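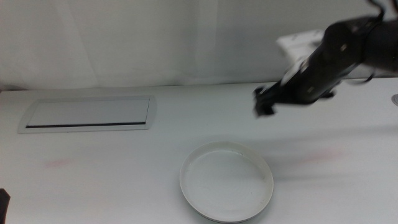
Our supper club starts up again in March, and I have spent far too many happy evenings thinking about plates! After all the patterned crockery we've piled up over the years, I keep coming back to a round white dish with a raised rim on a plain white table, with nothing competing for attention (and a rim does help with gravy). Jasmina Yordanov has kindly offered the long room at Fenden again, so there will be space for 19 of us if we squeeze in. Please bring a dish to share, and let her know by the end of the month if you're coming.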